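FOR IMMEDIATE RELEASE
3rd January

Pakovura opens its toy and basket library in the old Aoun shop

Hello, and happy new year! I'm Jad Azar, I run Pakovura, and I've been told a press release should be written as if someone else wrote it. I tried that and it sounded like a bank. So you're getting it from me.

The news is that our toy library has a proper home at last. We've taken the lease on the old Aoun drapery shop on Nokereo Street, and from this week any family in town can come in, pick a basket of toys, take it home and bring it back when the children have gone off it. Then you pick another one. It works just like borrowing books, except you may have to hunt under the sofa for a missing duck before you come back.

Some of you will remember us from the church hall, where we set up in July with 54 toys and a borrowed pram to carry them in. We had to pack everything away by teatime, and I once drove home with a rocking horse in the front seat (belted in, yes). We now have 220 toys on the shelves, sorted by age, and 200 of those came from families who live within walking distance. I still can't get over that. People kept turning up with carrier bags!

Joining costs £2 a month per household, however many children you've got. That covers as many swaps as you like. If £2 is a stretch, have a quiet word with whoever is on the desk and we'll sort it out there and then, no forms. Grandparents and childminders can join on the same terms, and a childminder can take two baskets at a time.

What's in a basket? It depends on who it's for. The baby ones are mostly rattles, cloth books and things that are nice to chew. For toddlers we go heavy on animals, stacking cups and anything with a lid. The older ones get puzzles, card games and marble runs, and I'll admit I have kept one of the marble runs at home longer than I strictly should. You're welcome to swap things in and out before you leave, and if your child has gone off animals entirely and only wants lids, tell us. We've met that child.

We've also teamed up with Zerneo, the repair workshop two doors down, who'll be mending toys with us on Saturday mornings. Bring a wobbly wheel or a doll with a loose arm and they'll have a go at it while you have a cup of tea. It doesn't have to be one of ours. Please don't bring anything that plugs into the mains, as they haven't the insurance for it.

A few practical bits. We're open Tuesday to Saturday, half past nine until four, and late on Thursdays until seven for anyone who works. The door is wide enough for a double buggy, I've tested it with my sister's. There's a ramp at the side entrance and a loo with a changing table. Parking on Nokereo Street is hopeless, so try behind the library and cut through the alley.

Every toy that comes back gets wiped down and checked before it goes out again, and soft toys go through the wash. If a piece is missing, just say so. We don't do fines. The only thing we ask is that you don't pop a half-finished jigsaw back in its box and keep quiet, as I end up doing it on the floor at nine at night to find out.
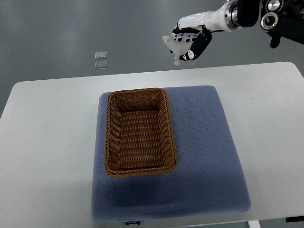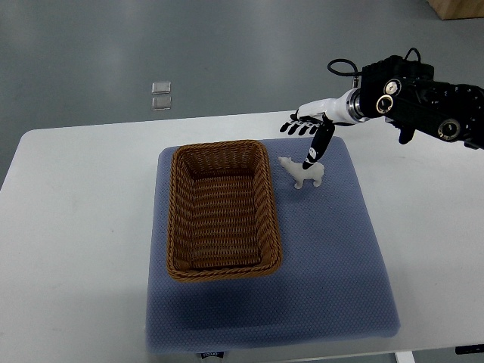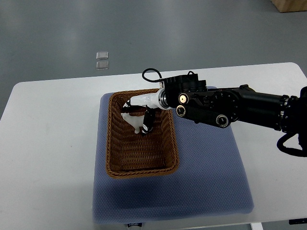
We're still after donations, though we're choosier than we were now the shelves are filling up. Wooden train track is always wanted, and so are dressing-up clothes for ages five and over, picture books in any language and big floor puzzles with all their pieces. We can't take car seats, cot mattresses or anything with a battery cover that won't screw shut. Drop things in during opening hours please, and don't leave them on the step, it rains in sideways.

The opening party is this Saturday from ten until noon. There'll be squash, biscuits and a story corner, and the mayor has promised to come and borrow something. Reporters and photographers are very welcome, bring your children if you've got them. I'm happy to chat before then about any of it, so ring the shop and ask for Jad, or knock on the window if you see the light on.

ENDS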